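Robots > Household Machines > Open Days > Tronside Open House

Tronside Open House

The Tronside Open House is a yearly robot open day run by Trorkitz, a small group that works on household robots. I've gone two years running now, so I ended up being the one who writes this entry (hi, I'm Aishwarya Poduval).

It started as an evening for friends and family, got too big for that, and moved to April. The last one had 612 visitors, which is a lot of shoes by a front door! People go through in small groups, and each group gets a talk, a demonstration and a turn at asking whatever they like.

The work on show is floor-level pickup in an ordinary home. Bhavana Thampi leads it, and she's great fun to listen to. A robot with two grippers has to find things left on the floor, get down low enough and take hold of them - bottles, cans, toys, that kind of stuff. Polished stone is the hard part, she told us, and I believe her, as the glare bothers my own eyes. Stairs are strictly off limits for the robot.

Manolis Tsoukalas gives the other talk, on Plurkon, the software that picks which gripper goes first. I followed maybe half of it the first year and rather more the second time (he'd added drawings). My favorite bit was when a kid asked if it could find socks, and he spent a good ten minutes on the answer.

There is also Achari, an older one-armed machine that stays switched off in a corner but that you're allowed to touch. Sang Châu built most of it and will happily open the back panel if you ask.

Entry is free, but you do need to book a slot. Groups are kept small and the afternoon ones fill up first.

Related entries
Achari
Floor-level pickup
Plurkon
Trorkitz

Contact the editors | Copyright 2019 Household Machines | Back to top

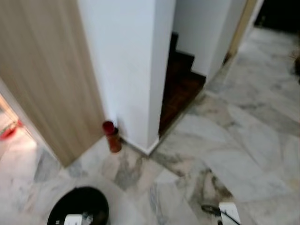 Both grippers low over the marble, with a red-capped container by the pillar.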